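Laundry Week at the Hauser Flat

Posted 8/14/23

We're back from the lake, and when I say we brought everything home with us, I mean everything. Flurina packed 16 T-shirts for herself (I made her go through them on the living room floor) and I'm pretty sure she wore the same two the whole time. It's Monday and all I've done is fold!

I grew up with a mother who ironed dish towels, so my standards are a disappointment to her. My system is: baskets first, piles second, drawers whenever. Damian folds in thirds, I fold in half, and we've stopped discussing it.

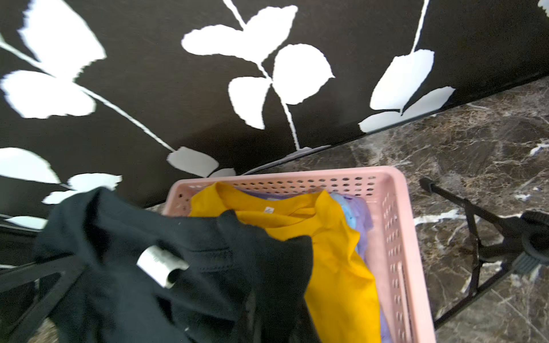

Špela asked where I hang the sweaters, and the answer is over the back of a chair until December, when I need them again. She has one of those Taltum racks that goes up on a pulley and she loves it, but our ceilings are too low and Damian would walk into it every single morning. I did look at the smaller one they make. Maybe for my birthday, hint hint.

The socks are their own story. I bought a set of little mesh bags at Runeo in the spring, one for each of us, and for roughly 2 weeks we all used them like champions. Now mine is full of clothespins and Flurina keeps her marbles in hers.

More pictures when the hallway closet is done, which may take a while because I found the Christmas tablecloths in there and had to sit down and look at every one of them. Mechthild, the blue one is yours, come and get it!

Teodora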